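Zodmont Capture Station: Setup and Upkeep
Student project report, Pallonau program
07/01/2022

1. What we were asked to do

The Zodmont station is a pair of hand-held grippers, a head camera, and the recording computer that is supposed to listen to all of them at once. We inherited it in May with a one-page handover note, half of which was a list of passwords that had since been changed. Our task was to get the station into a condition where the next group could start it without phoning us.

The arm that eventually plays back the recordings lives in the Rathnayake lab and is covered in a separate report by people who got a bigger budget.

2. Checking the grippers

Each gripper has its own camera and carries printed markers. If a marker is dirty, bent, or stuck on at a jaunty angle, the tracking software doesn't complain. It quietly decides your hand is somewhere else and saves the file.

So the first job of any session is a dry run. The operator puts on the head unit, picks up a gripper, and holds it out at chest height over the furniture while a second person reads the tracking values off the screen. We do this one gripper at a time. We tried both together once and spent the afternoon arguing over which hand was left. 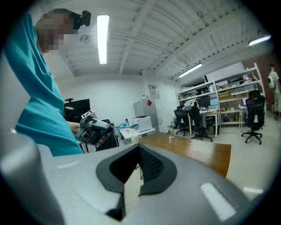
Finger tips were the next headache. They wear, and a worn tip closes a little further than a new one, so the zero position drifts. The old procedure said to re-zero "when needed." Ours says to re-zero at the start of the day and after any tip change. Over 17 sessions we changed tips on both units 2 times, and the second change was our own fault for overtightening the first.

3. Cables

Most of our lost recordings came down to a cable. The connector would work loose when the operator reached forward, the stream would drop, and the log would report success with great confidence. We made three changes:

Leave enough slack for a full reach across the table before you start.
Route the cable behind the operator's feet where the room allows it.
Tug the connector gently before each recording. If it moves, swap it.

The third rule is the least scientific and has saved us the most time.

4. Two-handed check

With both grippers zeroed, the operator leans over the low table and brings them forward together. The markers should stay tracked through the whole reach. We keep ordinary clutter on the table for this, mugs and bottles mostly, and we had no trouble finding any.

If one side drops out, put both grippers down, restart the Kidon logger, and begin again from the single-gripper check. Restarting only the side that failed looks quicker, but it leaves the two clocks disagreeing, and you will find out a week later.
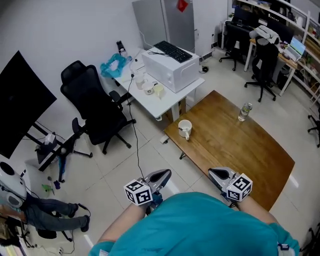
5. Results

We kept some 441 recordings from the whole project. The ones we threw out were mostly from the first few weeks, before the cable rules, and a few were from a morning when the logger was writing to a full disk. It did not mention this either.

Startup used to take most of an hour and a certain amount of language. It now fits between arriving and finishing a coffee, provided the person doing it has done it before. We haven't tested it on a complete beginner, which was sort of the point of the project, and we lost a few marks for that.

6. Left for the next group

The marker holders still need a proper jig so that a replacement goes on straight the first time. The logger should refuse to start when the disk is nearly full. Spare tips are in the drawer labeled "misc," under the other things labeled "misc." The passwords are on the new handover sheet, and as of this report they work.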